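Air Cargo Desk: Staswood Gets Its Night Freight Back
By Amos Sorensen

Good news from the ramp at Staswood! After a whole fall of trucks hauling everything down the highway to Numley, the overnight cargo flight is coming back in January, and the people who load and fly it could not be happier.

Hendemen Air Freight will run the route with a twin-engine turboprop, leaving Staswood on weeknights and returning before breakfast. The plane parks at the old Zulu stand on the north side (longtime readers will remember the fuel truck that lived there), and the airport has put in new floodlights and repainted the lines. I walked out there last week and it looks terrific.

Retno Pelupessy, the station manager, has been on the job for 26 years and still talks about freight like it's her first season. "People hear cargo and think of big boxes," she told me. "Most nights it's small stuff that somebody is really waiting for." Lab samples, machine parts, mail-order clothes, a crate of day-old chicks now and then. I love that list.
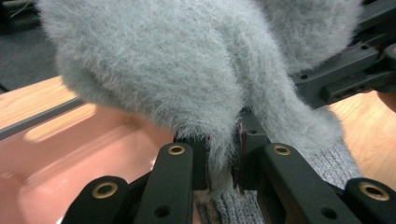 Can local businesses book space directly?

Any business with a shipping account at the Staswood cargo office can book, and the minimum is 50 pounds per shipment. Drop-off closes at 7 p.m. on the day of the flight. Smaller parcels still go through the regular counter in the terminal.

The neighbors have been part of this too, and I'm glad. Flights will leave over the reservoir whenever the wind allows, which keeps them clear of the houses on Mill Road, and engine tests are off the table after 9 p.m. The airport mailed a letter with the schedule to 600 homes, and the phone number on it goes straight to the operations desk, day or night.

Hendemen is also hiring! There are 3 ramp positions open, all of them evening shifts, with training paid from the first day. You'll need a driver's license and a background check, and you should be fine working outside in the cold. Applications are at the cargo office, in the wire rack beside the front door.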